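The Silver in the Airing Cupboard

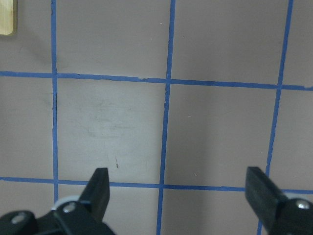 Blue tape on a pale surface

I bought my first silver bar in March, on a tip from Kevin Mosquera, who'd read somewhere that everyone was going to want it by summer. He didn't say who everyone was. I paid 800 quid to a dealer called Grillmont, and it arrived in a jiffy bag with a free pen.

Well, I was hooked! I checked the price at breakfast, on the bus, in the loo at work. When it went up I felt like a genius (I bought the posh biscuits), and when it dropped I blamed the Americans. The bar lived in the airing cupboard, under the guest towels, and some nights I got up just to hold it.

Then Mum's boiler packed in and she was 200 short. I took the bar to Tamayo's on the high street, where a lad with a tiny pair of scales weighed it twice and offered me 17 pounds less than I'd paid.

"But it's gone up," I said.

"That's the buying price, love. This is the selling price."

I took the money. Mum got her boiler, and I got a long lecture from Kevin about patience, right up until he mentioned that he'd sold all of his weeks ago and gone into copper.

I've still got the pen. It writes quite nicely.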